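Flurari Storage Notes: Bins and Soft Goods

Gallery page compiled by Radosław Urbańczyk, 28 September 2022

Clear bins are used throughout the Flurari rooms for clothing that is out of season or waiting to be sorted. The notes cover packing order, bin position and labels. Garments are packed by weight, with knits at the bottom and thin cotton on top. Lids stay off until the bin is full.

Bin position. A bin tipped on its side, opening toward the person packing, takes soft items with less reaching. It is set upright again before the last layer goes in.

Bin size. The standard bin holds 34 liters. The 40-liter type is kept for coats and blankets — it is too deep for small items.

Labels. One per bin, on the short side, with the room name and the month of the next check. The next check is in November.

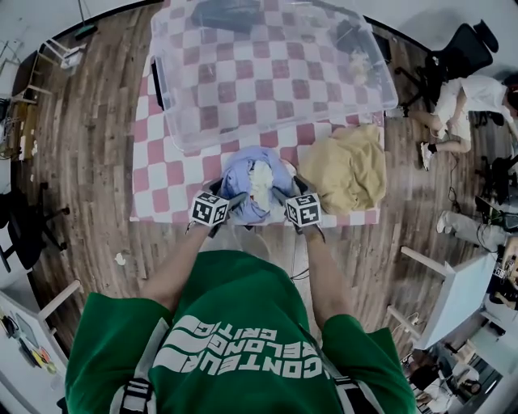
Small pieces go in last, along the sides, where they fill gaps left by larger garments. Handle clips are closed only after the lid is seated. Bins with a clip missing are set aside for parts and listed under Żak, shelf 159.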